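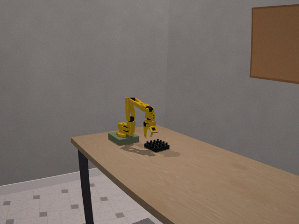
The yellow arm on its green block, with the gripper over the pegged tray.

Bristari bench cell: setup and care FAQ
Maintained by Marcelino Batista. Last revised March 3, 2024.

Which model does this page cover?
The small yellow Bristari arm on the single-arm bench layout, in the simulator and on the real bench. The two use the same settings file. The double-arm layout has its own page.

Where does the arm go on the table?
Near the far end, on its green block, with the black pegged tray to the right of it. Leave bare tabletop between the block and the tray. If they touch, the tray gets nudged whenever the block is reseated, and you will have to teach the tray position again.

Do I have to square the tray to the table edge?
No. Enter the angle in the Ganen layout file and the software takes care of it. What matters is that the tray lies flat.

How do I teach the tray position?
1. Clear the tray.
2. Run the arm to its home pose.
3. Jog to the hover point over the tray at 2 percent speed.
4. Turn the wrist until the fingers point straight down.
5. Lower until the tips are level with the tops of the pegs, then save the point.
6. Raise the arm 45 mm and save that as the approach point.
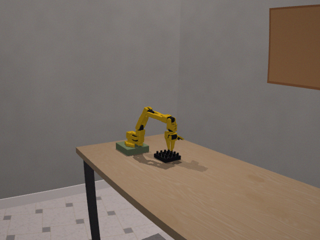 Fingertips at peg height, fingers close together.

Should the fingers be open or closed when I save the point?
Closed, or nearly so. The tool center is worked out from the closed position, and a wide opening makes it hard to judge where the middle is.

The tips land to one side of where I taught them. What now?
Check the bolts between the foot of the arm and the green block first. Then home the arm and try again. If the error is the same size every time, repeat the teach steps. If it changes from one run to the next, look for play at the wrist joint.

I get error 103 during homing. What is it?
The elbow did not report its position in time. Power down, reseat the elbow connector and restart. If it comes back, stop using the arm and write to Urho Partanen with the log attached.

How often does the arm need service?
Every 100 hours of running time. Wipe down the joints, check the finger screws and look over the fingertips for wear. The simulated arm needs none of this, but reload its joint offsets after the real one has been serviced.

Can I use Hakala fingers?
Yes, with the adapter plate. Change the finger length in the settings file before you jog anywhere near the tray.

Is the Ceramgate tray supported?
Not yet. The layout file for it is due in November.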